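Corrigan Hall lunch moves to trays and a sort-it-yourself table

ZUSTMONT - The weekly community lunch at Corrigan Hall has stopped using paper plates and switched to washable plastic trays, and diners are now being asked to clear their own places before they leave.
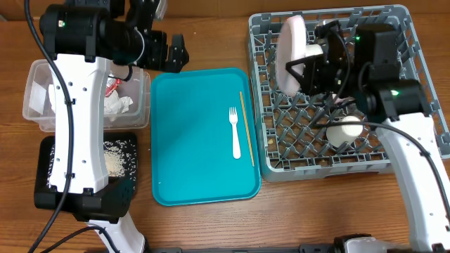
A teal tray with a fork and a chopstick on it at the clearing table, next to a dish rack and a clear bin for trash.

The change began in February, after the hall's trash bill went up for the second year in a row. Cathal Dolan, who runs the kitchen, said the lunch was filling 4 large dumpsters a month, and most of what went into them was plates and food stuck to plates.

"We were paying to throw out wet paper," Dolan said. "The trays cost us $800 and they should last for years. I would have done it sooner if we'd had anywhere to wash them."

The hall got a commercial dishwasher last fall, when the Skevier Street diner closed and sold off its equipment. Plumbing work on the kitchen wall held up the installation until after the holidays.

Under the new setup, people carry their trays to a clearing table by the kitchen door. Tissues, napkins and wrappers go in a clear bin. Leftover food gets scraped onto a separate tray so it can be composted. Utensils are sorted from there, and trays and dishes go to the kitchen to be washed.

The lunch serves 85 people in a normal week. Rice is on the menu most of the time, and Dolan said it is the hardest thing to deal with at the end of the meal. It dries onto the trays if they sit, and it clogged the sink drain twice in the first two weeks. Scraping is now done before anything goes near water.

Food scraps are picked up by Sedameo, a composting company that already collects from two restaurants in town. The hall pays a flat monthly fee. Coffee grounds and fruit peels are accepted along with cooked food, but tea bags are not.

Forks and chopsticks are both put out at the serving counter. Plastic forks are being washed and used again until the current supply wears out. The hall has a case of them left over from a wedding and does not plan to buy more. Dolan is collecting donated metal forks and has asked that people leave knives at home.

Darragh Mac Giolla, who has been coming to the lunch since it moved to Corrigan Hall, said the first week was slow. The line at the clearing table went back past the coat racks, and several people left their trays on their chairs.

"They put the bin at the wrong end," Mac Giolla said. "You had to reach over everybody with a dirty napkin. They moved it and now it goes all right."

He said he would still like to see bowls offered on soup days. A bowl slides around on the trays, he said, and he has lost some soup that way.

Dolan said deeper bowls are on order. Until they arrive, soup will be served in mugs.

The kitchen kept a tally of items left in the wrong place during the first month, and the total came to 1201. Most were paper napkins mixed in with the food scraps. Sedameo accepts plain napkins but asked the hall to keep them apart if it can, and a sign has been added to the wall behind the table with drawings of what goes where. Dolan plans to run the same tally again before summer.

The hall will not charge more for lunch this year. The suggested donation stays the same, and the jar is still by the door. Any money saved on trash pickup will go toward replacing the two folding tables with bad legs.

Lunch starts at noon and the serving counter closes at 1:15 p.m. Diners are asked to have their trays at the clearing table by 1:30 p.m. so the last load can be washed before the afternoon dance class needs the floor. Anyone who has trouble carrying a tray can leave it in place and let the kitchen know.

Metal forks can be dropped off at the hall office in the mornings. Spoons are also welcome, though the kitchen has plenty of teaspoons.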